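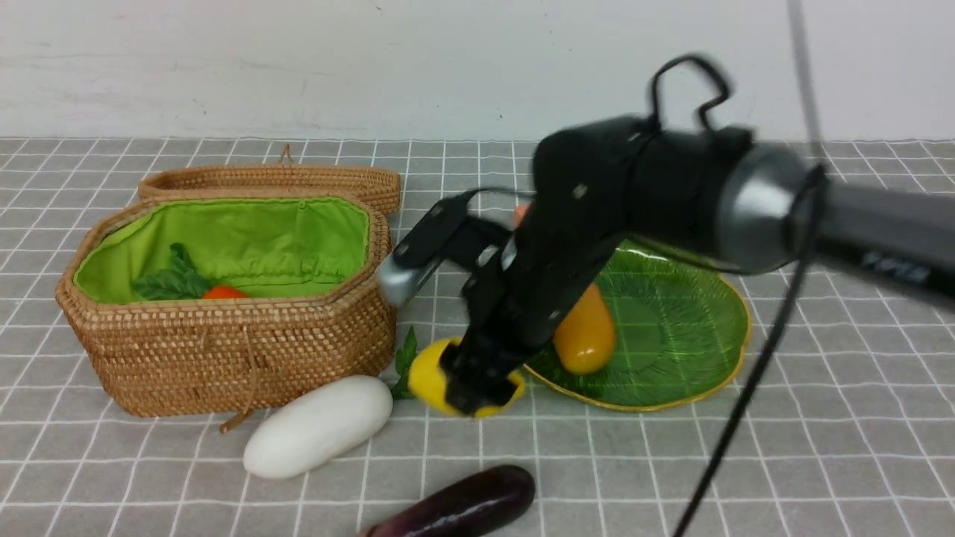
Basket teleop, June, second day on the produce set

Started at 1:30 in the afternoon, me driving, Kadri Stankevičius on the keyboard marking episodes. Ankica Kolev came by later with the new config and took over the leader arm for a bit so I could stretch my hand. Writing this up while it's fresh, because last time I waited until the next morning and half of it was mush.

The job is the same as what we settled on in the kickoff call with Rarnik: vegetables and fruit, woven basket with the green lining, leaf plate, gray grid cloth. The operator moves one thing per instruction, the follower copies, and we log joints, gripper and all the cameras. Round stuff, long stuff, slippery stuff. I asked for the eggplant to stay in the mix even though everyone hates it (glossy, tapers, wants to squirt out of the fingers) and I stand by that!

The yellow one is my favorite thing to drive. Fat, round, a nice contrast against the gray, and if you come in with the wrist tilted a little you can close on it without nudging the long white one lying in front of the basket. I've been lifting it just clear of the cloth and then swinging. Kadri thinks I lift too low and she has a point, I dragged one across the plate rim this morning and it made a horrible squeak. Going forward: come up until you can see cloth under it in the side view, then go sideways.

Leader arm feel

Ramanauskas gripper scaling is finally in. Before, the trigger did nothing for the first third of its travel and then slammed shut, and I was learning to pre-squeeze, which is a terrible habit to put into the data. Now it's close to linear. I had to unlearn the pre-squeeze and my first few grabs were too soft. Two drops, both tagged as drops and kept (we keep drops if the operator recovers within the same episode, see the rules Ankica posted on the Fludwood page).

Elbow joint on the leader is still stiff. It isn't awful, but you feel it when you reach across, and it makes me rush the last part of the reach to get past the sticky patch. That rushing shows up as a little hook in the trajectory plots. Kadri overlaid a few of mine and there it was, the same hook every time, like a signature. A dab of grease tonight, and if that doesn't do it we swap the bearing.

Going in over the rim

Most of the afternoon went on the basket itself. Reaching in is a whole different animal from picking off the cloth. The rim is right there, the lining bunches up, and the soft white things on top of it give you nothing to push against, so the fingers just sink. I kept wanting to go fast over the rim and then slow down inside, and that's fine for me, but the policy we trained on the last batch copied the fast part beautifully and the slow part hardly at all. So now I count in my head at the rim. One, two, down.

The cable matters here as well. It makes a big loop off the wrist and if you rotate the wrong way on approach the loop swings over toward the plate. I haven't swept a fruit off yet but I've come close enough to swear. Rotate so the loop opens toward the operator. I'd like a clip halfway along it too, I'll ask at Zitumstead whether they have any of the soft ones left.
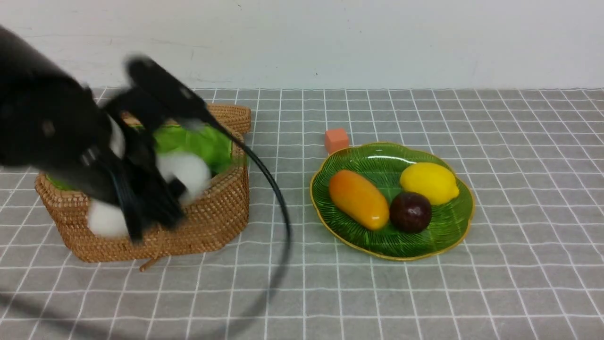

Why not slow the whole demonstration down so the robot gets a clean copy?

Slow all the way through gives you long, boring episodes where most of the steps are the arm creeping over empty cloth, and the model spends its effort learning to creep. Move at a normal, comfortable speed through open space and save the slow part for contact. That was Ankica's answer when I asked, and after trying it both ways I agree with her.

Camera notes

The wrist view is what I'd drive from if I could only have one. The overhead is good for getting near and useless for the last bit, where your own arm is in the way. I've started switching my eyes over to the wrist feed once I'm past the elbow reach, and my grabs got a lot tidier.

One thing to sort out: exposure on the wrist camera jumps when the white vegetable fills the middle of the view. Everything else goes dark for a moment and I can't judge the finger gap. I've asked Kadri to lock it. She'd already locked it on the other rig, so it should be a quick one.

The cord on the front of the basket hangs down onto the cloth, with its toggle at the bottom. In the wrist feed it sits right beside the rounded end of the white one, so when I go for that end I'm always thinking about snagging it. Two options, tuck it up or leave it. We argued about it over coffee. I wanted to tuck it, Ankica wants it left, on the grounds that real baskets have dangly bits and somebody's kitchen isn't going to be tidied for us. She won. If a finger does catch the cord, back straight out, don't twist, and tag the episode.

For the long white one, approach with the fingers open wide and parallel to the cloth, across the short axis. Going along the length looks tempting from overhead and it never gets a decent hold. I wasted a good chunk of time proving that to myself. 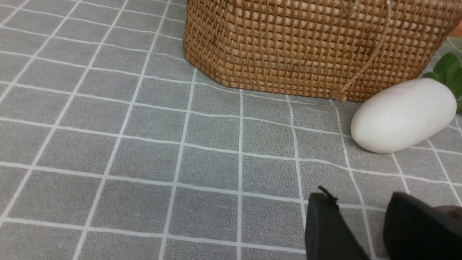
Counts and housekeeping

Kept episodes today: 40. Thrown out: 13, nearly all mine and nearly all before lunch, when the gripper scaling was new. The running total for the produce set is now 1,657 with today's added in. Rarnik want a mix of operators, so Ankica and Kadri both need to get more time on the leader. My style is all over this data (the hook!) and I'd rather the model didn't grow up thinking every reach has one.

Instruction text: please please use the short list. I found "put the squash in," "squash into basket" and "move yellow thing" all for the same action. Pick the one on the sheet. If the object isn't on the sheet, add it to the sheet first and then record.

Reset between episodes is still the slow part. I've been shuffling things by hand and I know I'm putting the plate back in the same place every time without meaning to. Kadri wrote a tiny script that calls out a random grid square for the plate and one for the basket. It works, it's a bit bossy, and I'm going to use it from the first episode tomorrow.

To do

Grease the leader elbow (me, tonight)
Lock wrist exposure (Kadri)
Cable clip, ask Zitumstead
Print the instruction sheet again, bigger type
Ankica to drive the whole first block, I'll take the keyboard
Replay a handful of today's episodes on the follower with nothing on the cloth, just to check the timestamps line up. The last replay felt a hair late on the gripper close and I don't know if that's the log or the playback.

Later, 6:10 pm. Elbow greased. Feels better through the middle, still a little catch near full reach. Bearing's probably on its way out, putting one on the order list.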